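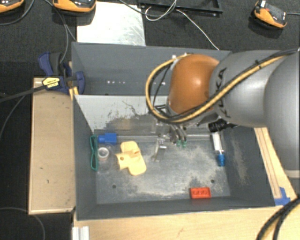
Sunday, gone four

Second go at the oak gall ink, and I'm much happier with this one! Last batch went on like weak tea and stayed like weak tea, which I put down to being stingy with the galls. This time I crushed them properly (mortar, tea towel over the top, bits still went everywhere) and left them soaking in 400 ml of rainwater until the smell got a bit much for Efua.

Strained it twice through muslin. The first pass leaves a sort of grit that clogs the nib, so don't skip the second, Tariq. Iron went in a pinch at a time, stirring with the glass rod — the colour turns all at once and it's lovely, a proper bruise purple going to black.

Gum arabic is still a guess. I used two spoons of the Grosora stuff and it sits nicely on the Larnley paper, no feathering, but on the cheap cartridge it spreads like anything. Kulsoom thinks more gum, Rocío thinks better paper. I'd like to try both before anyone buys a whole ream.

Test strips are pegged up by the window, one half of each under card so we can see what the light does. Please leave them alone till I've had a look! The labels are in pencil on the back.

Štěpánka wants a small bottle for her map lettering, so I've put one by with her name on. A clove in each against mould, as her gran did it.

Still to do: wash the muslin, find the lid for the big jar, ask Naqvi if they've got any more galls.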